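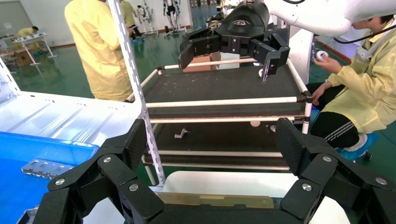 Thread: Wrist camera, second arm keeps ending up in the planner's obstacle map

Category: Perception and planning
Tags: bimanual, self-filtering, octomap

hieu_ngo
Two arms working over one rack, white pipe frame with dark shelves. The wrist camera on arm A sees its own fingers at the bottom of every image and, in a lot of poses, the other gripper above the top shelf. My self filter removes A's fingers fine. It does not remove B. The planner then treats B as a fixed obstacle, and when B moves away the old voxels stay behind. A refuses to plan through air.

What I have now:
filter padding 6 mm on all links
both arms in one URDF, joint states merged into one topic
map clears by ray casting only

Should I raise the padding or drop the map while B is moving?

shobha_g
Neither yet. Check the timestamps first. If B's joint states arrive late, the filter cuts out the place where B used to be and keeps the place where it is. Padding won't fix that, you would need so much of it that the shelf goes too.

hieu_ngo
Both drivers stamp at the source. I logged the offset and B is 90 ms behind A.

shobha_g
That's your problem, or most of it. Buffer the image and wait until you have a joint state on each side of it, for both arms, then interpolate. We do this in Achari and the ghost voxels went away except for the cable.

bindu_r
What do you mean, except for the cable?

shobha_g
The cable along the arm isn't in the URDF. It bends differently in every pose. We put a fat capsule around the forearm and accept losing some points near it.

quyen.h
I'd question using a voxel map here at all. You know where the rack is. Model it as boxes and cylinders, put B in as a robot, and only use the wrist camera for the parts on the shelf. We ran it that way on Mesalow with 24 objects in the scene and planning was a lot more predictable.

hieu_ngo
People work right next to the rack and sometimes reach in with a part. A fixed model won't have them in it.

quyen.h
A wrist camera is a bad way to handle people. It points wherever the gripper points. Use a fixed sensor and a proper stop zone, and leave the planner out of it.

bindu_r
Half agree. The stop zone has to be separate, yes. But I still want the planner to see an arm or a box that wasn't there before, or every run ends in a stop. You can have the static model and a small voxel map that only lives for a short time.

shobha_g
Same opinion as bindu. Also look at your depth on the perforated posts. Rows of slots give flying pixels at the edges, and ray casting is poor at clearing those. A median filter before insertion helped us more than anything in the map settings.

hieu_ngo
Tried the buffering. It waits for both arms, drops the image if nothing arrives within 200 ms. Ghosts from B are gone on slow moves. On fast moves I still get a thin trail off the fingertip.

bindu_r
Is the tip in the URDF? If someone bolted on a different fingertip, the filter doesn't know about it.

hieu_ngo
It's not. The model has the stock fingers. I'll add the metal tip tonight.

quyen.h
Still think you are fixing a map you don't need.

hieu_ngo
Could be. I'll build the static rack as a second config and run the same pick list on both. The rack dimensions are in the Plastham drawings, so it's an afternoon of work.

hue_trieu
If you do that, please post the planner failure counts for each – we have the same argument going on Pistden and no numbers.

hieu_ngo
Will do. Tip mesh first, then the static config.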